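Print this page
E-mail this page

Looking after the counter arm: questions I keep getting

I'm Liudmyla Tkachuk, and I look after the simulated kitchen cell at Hallateo – the arm, the counter, the Plemix control setup that moves it all. People tend to write to me with the same handful of problems, so I've put my answers in one place. Last updated Jan 28, 2022.

Why does a simulated cell need looking after at all?

I asked that too when I took over! There's no grease and nothing wears out, true, but things drift in other ways. Somebody nudges the base to try a longer reach and forgets to put it back, somebody swaps a plate for a heavier one, a physics setting changes with an update, and a week later the arm is knocking things over and everyone blames the grasp code. I treat it like a real cell. It has a logbook and a start-up check, and it gets a good going-over every July.

What do I check before I start a run?

Load the saved kitchen first and let it settle for 12 seconds without sending the arm anything. Objects drop a hair when physics kicks in, and if you start moving too early you'll be reaching for where they used to be. Then open and close the gripper once, in free space, and look at the finger readings. Then send the arm home and compare its joint values with the ones in the logbook. If they match, go ahead.

The arm keeps clipping things on its way to the back of the counter. What's wrong?

Nine times out of ten it's the elbow. Everybody watches the fingers, me included, and meanwhile the middle of the arm is swinging out over the front edge where you've got a plate sitting. Reaching to the back from the right-hand side takes a lot of bend, and the solver has more than one way to get there.
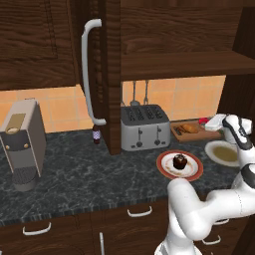
What I do is pin a preferred elbow pose in the Plemix config, so the solver starts from that and only wanders if it has to. Save it under your own name, please. Kyrylo Kravets and I once spent an entire afternoon chasing each other's edits in the same file, and I'd like to never do that again.

If it still clips, turn on the collision shapes and take a look. They're chunkier than the arm you see on screen, so you can get a contact with clear air between the two surfaces.

The gripper closes but the object slides out. Should I add more force?

Please don't start there. Check friction on the finger pads first (the pads have their own material, and it goes back to the default whenever you reimport the gripper). After that, check the object's mass. Marwan Tannous found one small item that weighed almost 8 kilos because of a units mix-up, and no sensible grip was ever going to hold that. Only then touch the force, and go up in small steps.

Small flat-sided things are the fussiest. Come in slowly, line the fingers up with the sides, and wait a moment after closing before you lift.

Can I move the appliances or the food?

Sure, in your own copy! The coffee machine and the toaster are fixed in place in the shared version, and I'd like them to stay that way – our test results are only comparable if the arm has the same obstacles to get past. Plates, bread and so on can be shuffled as much as you like.

My arm shakes when it's holding still. Is it broken?

It's probably the gains. Someone will have turned up the stiffness to get a crisper stop. Go back to the Zakharchenko preset, which is dull but steady, and change one joint at a time from there, starting at the wrist. If the shaking only shows up while it's touching something, try a shorter physics step before you fiddle with anything else.

I've messed it up completely. How do I get back?

Reload the Grellton snapshot. That's our last known good copy, and you can't overwrite it without asking Stefaniia Vasylenko or me. You'll lose any poses you haven't exported, so do that first.

Who do I tell when something's wrong?

Me, with the log attached and a line or two on what you were trying to do. If I'm away, Zoia Pasichnyk picks up the mail.

Contact: Liudmyla Tkachuk, Hallateo | © 2022 Hallateo | Back to top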